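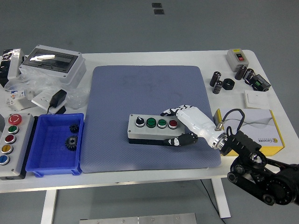 Figura 3. Caja de mando con selector giratorio y tres pulsadores, sobre la mesa de ensayo. A la izquierda, botonera vertical de cinco mandos.

Imprimir | Enviar por correo electrónico
Tiempo de lectura: 3 minutos

3.2. Disposición de los mandos

El material se compone de dos botoneras principales y de varias piezas eléctricas que las acompañan en la mesa (figura 3). La caja central lleva los cuatro mandos en una sola fila: el selector negro, dos pulsadores verdes de tono distinto y el rojo. En la botonera vertical, en cambio, la parada de emergencia ocupa el extremo superior, y el rojo ordinario queda entre el verde y el amarillo.

Esta diferencia nos interesa por la lectura del color. En el cuestionario de febrero, hecho en el taller de Prirkberg, participaron 99 aprendices y se recogieron 259 respuestas válidas. Aproximadamente 90 de ellas confundían los dos verdes cuando el pulsador se nombraba solamente por su color -- no así cuando se decía también su posición. Con la botonera vertical las confusiones fueron 11, y casi todas se refieren a los dos mandos rojos. Melis ya había propuesto nombrar primero la forma y después el color, y nosotros seguimos este orden en las instrucciones escritas.

Las piezas restantes no entraron en el cuestionario. Su clasificación se trata en el apartado 3.3.

Artículos relacionados
- Ada Melis: Nombrar los mandos en el taller
- Etiquetas de color en los cuadros Itari
- El método Hsiao para ordenar material eléctrico
- Notas del seminario de Zuststead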